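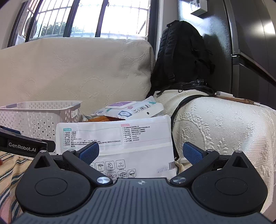
Does the Prilstead facsimile replace a visit to the original manuscript?

Only for reading the words. If you need to study the binding, the ruling or how the gatherings were put together, you will still have to see the book itself, whatever the publisher's leaflet says.

The Prilstead Visitation Book: Facsimile and Translation
Edited by Hjalti Hallgrímsson
Published by Thiele
Two volumes, cloth, in a slipcase
Edition of 500 numbered copies
Latin with facing English translation
Stock entry last revised December 27, 2021

About the book

The Prilstead book records what parishioners told the bishop's officials when they came round to ask about the state of the churches, the behaviour of the clergy and the beliefs of the neighbours. It was written in the fifteenth century by several clerks, one of them with dreadful handwriting. People are reported for sleeping through the sermon, for grazing sheep in the churchyard and, in a handful of well-known entries, for holding wrong opinions about the bread and wine.

Those last entries are what Thiele has put on the slipcase. "The lost voices of English heresy" is the phrase used, and we would ask you to take it with some salt. The voices were never lost, as parts of the book were in print long ago, and they are hardly voices either. A clerk heard an answer in English, boiled it down into Latin, and fitted it to a list of errors he had been given beforehand. When a dozen villagers all deny the same article in the same words, the likeliest explanation is the list.

Hallgrímsson knows this perfectly well and says so in his introduction, which is the best thing in the set. He is wary of the word "Lollard", prints it only where the manuscript does, and spends a good few pages on how seldom that turns out to be. Whoever wrote the slipcase seems not to have read that far.

Volume one: the facsimile

Every page is reproduced at full size, in colour, on a matt paper that doesn't glare under a lamp. The colour is a shade too warm when set beside the library's own photographs. Faded passages have been left faded, and we approve of that. Eight extra plates show damaged leaves under ultraviolet light. They are described as "revealing", but on three of them we could make out nothing new at all. 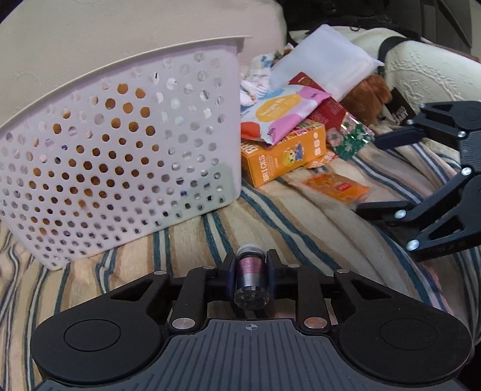
The stitching is sound and the volume lies open without being held down, a point worth mentioning after the earlier Damham register from the same publisher, which shut itself like a trap. We had several of those back.

Volume two: text, translation and glossary

The Latin is printed with abbreviations expanded in italics. The translation is plain and keeps close to the original, sometimes at the cost of a readable sentence. Where the clerk is muddled the English is muddled too, and the notes generally admit it.

The glossary runs to 2000 entries and is advertised as complete. We tried it on a short stretch of the churchwardens' answers and found the word for a bell-rope missing. It is very good on insults and terms of abuse, less so on farm tools and church fittings. There is an index of persons and another of places. There is no index of subjects, a strange thing to leave out of a book at this price.

The Jostik code

A card in the slipcase carries a code for Jostik, the online reader, where the same pages can be enlarged and the Latin searched. Access lasts for as long as the publisher keeps paying for it. We asked how long that might be and were told "the foreseeable future". Please don't buy the set for the code alone. It works for one named reader, so libraries will need to make their own arrangements with Thiele.

Who might want it

Anyone teaching the reading of late medieval hands could get years of use from volume one, as the clerks differ so much from each other. Local historians of the Prilstead parishes will want the index of persons. Readers after a general account of dissent in the period would do better with a cheaper book, and we are happy to suggest one.

Condition and delivery

All copies are new. Some slipcases reached us in November with rubbed corners, and these are offered at a lower price with the contents untouched. Ask for a "corner copy" when ordering. The volumes are heavy and are sent by courier, signed for. Returns are accepted if the Jostik card is still sealed.

The volumes are not sold separately. Thiele has hinted at a paperback of volume two, as it did with the Damham register, and that paperback has yet to appear.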